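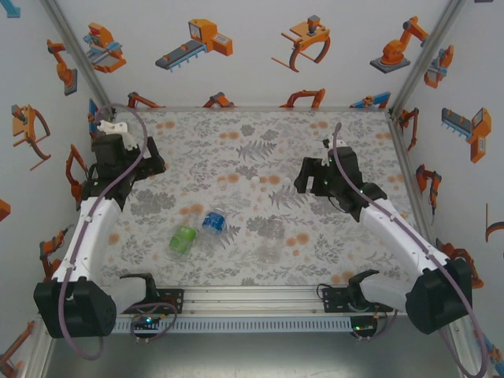 Wet lay-up on a small mould: how I do mine

4 min read

I've been laying up fibreglass covers in my shed since April, mostly hatch lids for the dinghy, and a few people at the Rudivon sailing club asked me to write it down. So here goes!

Start with the mould. Mine gets four coats of paste wax, buffed between each one, and I let the last coat sit overnight (I rushed this once and spent a whole Sunday with a rubber mallet and some very bad language). If you're nervous, brush on a layer of PVA release as well and let it dry to a film.

Cut all your glass before you open the resin. I use chopped strand mat against the gelcoat and woven cloth behind it, and I stack the pieces in the order they'll go down. Weigh the stack too. My last lid took 171 grams of mat, and for mat I allow a bit over twice its weight in resin. Cloth drinks less.

Gelcoat goes on first, brushed thick enough that you can't see the mould colour through it. Leave it until it's tacky but doesn't come off on your glove.

Now mix your polyester resin, small batches only! Measure the catalyst by the chart on your tin, and wear goggles and a proper organic vapour respirator with the doors open. Wet the surface, lay the mat down, then dab more resin through it with a cheap brush. Don't drag the brush or the fibres will bunch up on you. Once the mat goes clear, work from the centre out with a finned roller and chase every white spot, especially in the corners.

Trim the edges with a sharp knife while it's still leathery, if you catch it in time. I usually miss it and end up out the back with a grinder and a dust mask.

Leave it in the mould until the next day at least, longer if your shed's as cold as mine.

Related posts
Fixing pinholes in gelcoat
Which roller for which job?
The Burker hatch, part 2
Epoxy or polyester for small repairs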